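Clearing and Wiping Down a Round Table With a Cloth On It

My table sits between the sofa and the chairs, so it gets used for everything, and by September I was so tired of crumbs under the tablecloth that I finally worked out a routine. It takes me two songs on the radio, maybe a little more if there was soup!

Start with the bowls. Everything with a rim comes off first, plates second, and glasses last (I know, my cousin Dewanti does glasses first and we have agreed to disagree). Work from the far side toward yourself and go around the table, so you're never reaching over something you could knock.
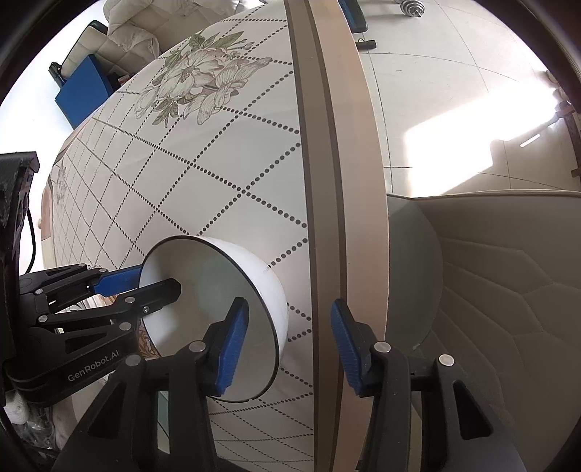 A round table gives you less room at the edge than you think. I like to tip a bowl a little, get a hold on the rim, and steady the other side before I lift. Grabbing it flat with one hand is how I lost a very nice one from Pladwood, and I'm still a bit sore about it.

Once the top is clear, leave the cloth where it is! Brush the crumbs toward the middle with a dry hand or a soft brush. Then fold the edges in, one after another, until you've got a loose bundle, and carry the whole thing outside to shake. If your cloth has a busy pattern, run your palm over it before you fold, because crumbs and little sticky spots hide in the print and you'll feel them long before you see them.

Now the table itself. Damp rag, well wrung out, top first and then all the way around the edge band. Fingerprints collect there, and so does jam, at least at my place. Go over it again with a dry towel and give it around 27 minutes before the cloth goes back on (I put the kettle on and forget about it).

When you lay the cloth again, find the center first and smooth outward.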